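Leledov Coloured Wooden Blocks

Sold by Hulier Learning Supply. Sorting, stacking and early number work. Ages three and up.

Price: see the cart. School and daycare accounts pay the bulk rate, which kicks in at 300 blocks.

In stock. Ships from our own shelves, usually the next business day.

Our take

Every block supplier claims its blocks will teach counting, patience, engineering and quite possibly French. We've sold a lot of blocks and have yet to see one teach anybody anything by itself. What a painted wooden block can do is sit flat, stay put, and be a colour a small child can name. The Leledov blocks manage all of that, which is why we carry them. The box says they are "heirloom quality." We've asked what that means and are still waiting.

They come in solid colours with no pictures, no letters and no printed numbers. Some buyers see this as a drawback. We think it's the best thing about them. The printed sets we used to stock lost their numbers within a season, and a block with half a 7 on it is no use to a four-year-old. With a plain face you can write what you want, as large as you want, and change your mind later with a bit of sandpaper.

Seema Bisht, who does our buying, kept a set on a white tabletop for a good while before we agreed to list it. She wanted to see how the paint held up under ordinary use.
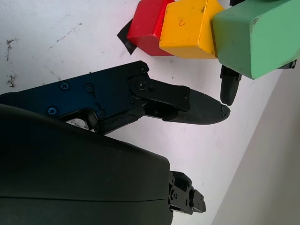
Red and yellow blocks after use, with worn paint at the edges. The 2 was added by hand.

Wear and tear

The paint chips, and it goes at the edges and corners first, where the blocks knock against each other. The flat faces hold up better. Leledov's sheet calls the finish "chip resistant to 500 drops." It doesn't say from what height or onto what floor, so treat that number as decoration. If you need blocks that look new in two years, buy plastic ones, and good luck with the noise.

Chipped blocks still stack. Colours stay easy to tell apart at the level of wear we've seen. Run a thumb along the edges now and then, and sand back anything that lifts or feels rough.

Writing on the blocks

Yusri Liem on our phone desk gets asked about this more than anything else, so his notes go here.

Use a permanent marker in a dark colour. Dark red shows up well on yellow. It will not show up well on red, whatever the label on the pen promises, so go with black there. Let the ink dry overnight before the blocks go back in the tub. Write on one face only to start with. People who number all six faces tend to regret it, as the blocks land every which way and the children read the numbers sideways regardless.

Water-based markers rub off on hands. Stickers get peeled. We do sell the Sistine number stickers, and they are fine on a bin or a drawer.

Lining them up

If you want a straight row for sorting games, a strip of dark tape on a pale table gives children a line to work to. Test a corner of the table first. Some tapes leave a gummy mess, and we won't be coming round to scrape it off.

What they won't do

They don't click together and they don't float in any useful way. They shouldn't go through the dishwasher, although the box is strangely silent on the subject. Wipe with a damp cloth and dry them right away. Soaking swells the wood and then the paint really does go.

How they compare

The Deng blocks cost less and the colours are close. In the batches we opened, the sizes drifted enough that a tall stack leaned, and we stopped ordering them in November. If your lot only ever build low walls, you may never notice and could save the money. We can still get them on request.

Returns

Send unused blocks back within 30 days for a refund. Blocks you've written on are yours. Chips from normal play aren't covered by us or by Leledov, heirloom or otherwise. Split or cracked wood is, so send a photo and we'll replace the block.

Also in this section: storage tubs, Sistine number stickers, table tape, sanding pads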